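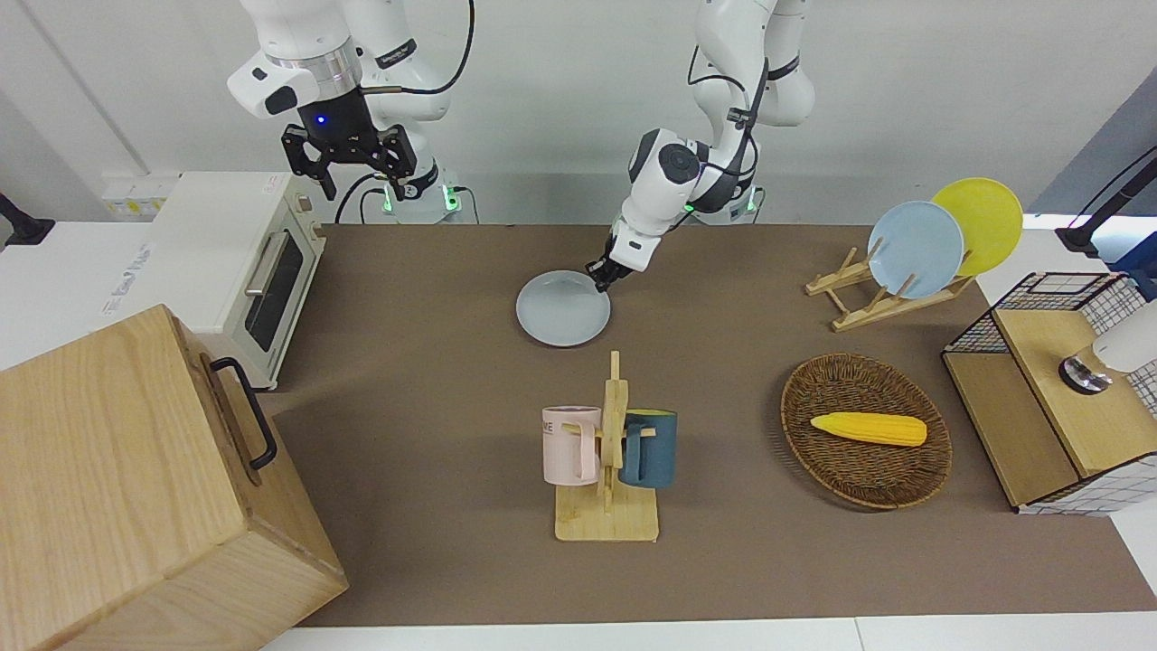 Compte rendu de la réunion extraordinaire du comité de sécurité
Plateforme Satura – cellule de manipulation à deux bras
9 février 2020

Étaient représentés : l'équipe d'exploitation, l'équipe logicielle, le service prévention, la société Kohlhase (intégrateur) et la direction du laboratoire Biven. La société Tateo, chargée de la fourniture des préhenseurs, s'était fait excuser et a transmis une note écrite.

1. Approbation du compte rendu précédent

Le compte rendu de la séance de décembre est approuvé sans modification. L'exploitation demande que les annexes soient désormais jointes au même envoi.

2. Examen de l'incident

L'exploitation rappelle les faits. Au cours d'une série de rangement de vaisselle, le bras gauche devait saisir une assiette posée à plat et la placer dans l'égouttoir. Le préhenseur s'est refermé sur le bord, puis le bras a entamé sa montée alors que la prise n'était pas établie. L'assiette a basculé. Le programme n'a pas signalé de défaut et le bras a poursuivi sa trajectoire vers l'égouttoir, préhenseur vide. Le bras droit, en attente, a reçu au même moment un ordre de déplacement et les deux bras se sont rapprochés en deçà de la distance autorisée. L'opérateur a actionné l'arrêt d'urgence. Aucun blessé n'est à déplorer et il n'y a pas eu de contact entre les bras.

L'équipe logicielle expose les résultats de l'analyse des journaux. La confirmation de prise repose sur l'ouverture résiduelle des doigts. Pour un objet mince, la valeur mesurée se confond avec celle d'une fermeture à vide, et le seuil avait été abaissé lors de la mise à jour de décembre afin de réduire les arrêts intempestifs. Sur les 57 essais de la série, 13 présentent la même anomalie sans que l'alarme se soit déclenchée. Le comité prend acte de ce chiffre et regrette que la relecture des journaux n'ait pas été faite plus tôt.

Kohlhase précise que la surveillance de distance entre les bras était active, mais réglée en mode avertissement et non en mode arrêt. Le service prévention indique que ce réglage ne figure pas au registre de la cellule. Il demande que l'origine du changement soit établie par écrit – l'intégrateur et l'équipe logicielle n'ayant pas, à ce stade, la même lecture des faits.

La note de Tateo conclut à l'absence de défaut matériel sur les préhenseurs. Il en est donné lecture. Le service prévention souhaite disposer des mesures brutes avant de se prononcer.

3. Décisions

3.1. Les essais portant sur les assiettes sont suspendus. Les manipulations d'un seul bras restent autorisées à vitesse réduite, en présence d'un opérateur.

3.2. La surveillance de distance est rétablie en mode arrêt. Toute modification ultérieure devra porter 2 signatures, dont celle du service prévention.

3.3. L'équipe logicielle ajoutera un contrôle d'effort à la confirmation de prise. La reprise est subordonnée à 1 000 cycles consécutifs sans prise fictive non détectée.

3.4. Kohlhase remettra un relevé complet des paramètres de sécurité de la cellule.

4. Questions diverses

L'exploitation signale que le bouton d'arrêt situé côté porte est difficile d'accès lorsque les chariots de matériel sont en place. Le marquage au sol sera repris – le devis est en cours.

La date de la prochaine séance sera fixée à réception du relevé de Kohlhase.

Commentaires (3)

exploit_nuit
Au 3.1, « vitesse réduite » renvoie à quelle valeur ? La fiche de la cellule en donne deux différentes.

Secrétariat du comité
Celle de la fiche révisée. L'ancienne sera retirée de l'affichage.

lecteur_B4
Le même seuil a été déployé sur l'autre cellule en décembre. Est-elle concernée par la suspension ? Merci de le préciser par écrit.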